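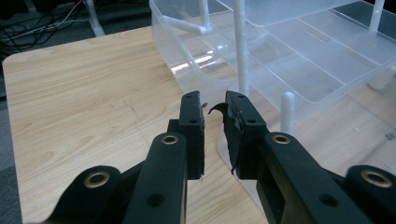 Cremilda Seixas
Product support, Zurkimora

Section 5. Setting up the Vurneo dehydrator and first batch

Read section 4 first if the unit came by courier. Door latch is taped shut for shipping, tape has to come off both sides.

Before you plug in

1. Pick a spot. Flat, dry, hard surface. No carpet, no tablecloth, not on top of a fridge.

2. Leave a hand's width behind the unit. The fan pulls from the back. Blocked fan = cooked fruit on the back trays and wet fruit up front. Most of the calls we get are this.

3. Plug straight into the wall. No power strip, no extension cord. The heater draws 1500 watts on high, so don't share the circuit with a kettle or a space heater.

4. Pull out all the trays and the drip sheet. Wash in warm soapy water, dry them, put them back. Drip sheet goes at the bottom, lip toward you.

CAUTION: Trays are not dishwasher safe. The mesh ones will warp and then they dont slide.

CAUTION: Unplug before wiping the inside. Damp cloth only. Never spray into the fan grille.

Burn-off run (do this once)

5. Unit empty, trays in, door closed. Dial to HIGH.

6. Timer to one hour. Press START. The fan comes on first, heater a few seconds after.

7. Open a window. There's a smell, a bit like a new oven. Should be gone by the end of the hour. If it isn't, one more hour. Still there after that - stop, unplug, contact us with the model number (VR-481, on the plate under the door).

NOTE: Ticking in the first ten minutes is the metal liner warming up. Grinding is not normal. Switch off.

First batch: apples

Start with apples. Cheap, forgiving, and you can see what the machine does tray by tray. Do not start with jerky. Meat has its own section (section 8) and you need to read all of it.

8. Core and slice. Same thickness all the way, that matters more than how thin. A mandoline helps, use the guard.

9. Dip in water with a good squeeze of lemon if you care about the color. Skip it if you don't. Pat dry either way.

10. One layer per tray, no overlap. Leave gaps. An overcrowded tray adds hours.

11. Load from the bottom up. Slide each tray until it clicks against the back stop.

12. Dial to FRUIT. Timer to eight hours. START.

13. Halfway through, swap top and bottom trays and turn each one front to back. Quick - don't leave the door hanging open.

14. Check at six hours. Take a slice out, let it cool, tear it. No moisture on the torn edge = done. Warm slices always feel softer than they are so don't judge straight off the tray.

NOTE: Kitchen humidity changes everything. Our tester in Bragança, Genivaldo Evangelista, gets a batch done in seven hours in August and needs ten in October. Same apples, same slicer. Go by the tear test, not the timer.

Cooling and storing

15. Timer off, door open, let everything cool right down on the trays. Half an hour usually. Pack warm fruit and it sweats in the box.

16. Move to a clean, dry container with a lid. Clear plastic is good, you can check without opening. Glass is fine too. Fill it loosely to start with.

17. Conditioning: leave it closed at room temperature for a week, shake once a day. Beads of water on the walls? Back in the dehydrator for an hour or two. Any mold, throw the whole lot out, don't pick through it.

18. After the week, pack tighter if you like. Label with the month and what it is. Keep it out of direct sun.

CAUTION: Strong smelling foods (onion, garlic, chili) get their own batch and thier own container. Run the unit empty for half an hour afterward.

If something's off

Fan runs, no heat - door isn't fully latched. Push until it clicks.

Display shows E2 - overheated. Unplug, wait 20 minutes, check the back clearance, try again.

Back trays dry, front trays not - rotate sooner, load lighter.

Fruit sticks to the mesh - loosen it while still slightly warm, or use the solid liner (sold separately, Broluvwood range, order code 1867).

Timer resets itself - loose plug or a power dip. Progress isn't saved, set the hours left by hand.

Fruit leather and liners are in section 6.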